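Maditz Teleoperation Project
Progress report to Iveo, reporting period ending August
Prepared by Ravindra Shakya, Plonthorpe

1. Status

Work package 2 (demonstration collection in simulation) is complete except for the drawer tasks. Work package 3 (policy training) started on schedule. Spending is within the approved budget and no change to the end date is requested.

2. Demonstration collection

All demonstrations in this period were recorded in the simulated kitchen by remote control. The operator moves a handheld controller, and the arm follows with its gripper pose matched to the controller pose. Joint positions, gripper command and camera views are logged at every control step. Six operators were trained. Each completed a practice block before any of their episodes were accepted into the set.

The accepted set now holds 286 episodes across 13 task variants. A variant fixes the appliance model, the starting pose of the arm and the target handle. Another 99 episodes were recorded and rejected, most of them for one of two faults: the gripper closed before it reached the handle, or the operator paused long enough that the episode exceeded the time limit. Rejected episodes are kept in a separate folder with the fault code attached.

The refrigerator variants took the most operator time. On the French-door model the two door handles are long vertical bars set side by side, and the approach to the left one has to be made with the arm reaching across the right door.

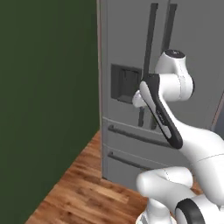 Figure 1. Simulated arm at the French-door refrigerator, gripper near the left door handle.

Two changes were made to the control interface during the period. Translation scaling can now be reduced while a button is held, which gives finer motion close to a handle. Wrist rotation can be locked separately from translation. Operators use the lock on vertical handles and leave it off for the drawers, where the gripper has to turn to meet a horizontal bar.

3. Training

A first policy was trained on the door variants only. It reaches the correct handle from most starting poses but often loses its grip during the pull. We attribute this to uneven pull speed between operators and are testing a resampling step on the logged trajectories. Evaluation figures will be supplied when the drawer variants have been added.

4. Issues

The contact settings supplied with the Amini asset pack let the gripper pass slightly into thin handles. Collision shapes for the affected models were rebuilt by hand. Episodes recorded before the fix were replayed against the new shapes, and those that no longer opened the door were moved to the rejected set.

5. Next period

Record the remaining drawer variants. Retrain on the full set. Deliver the episode format description and the operator instructions to Iveo for review.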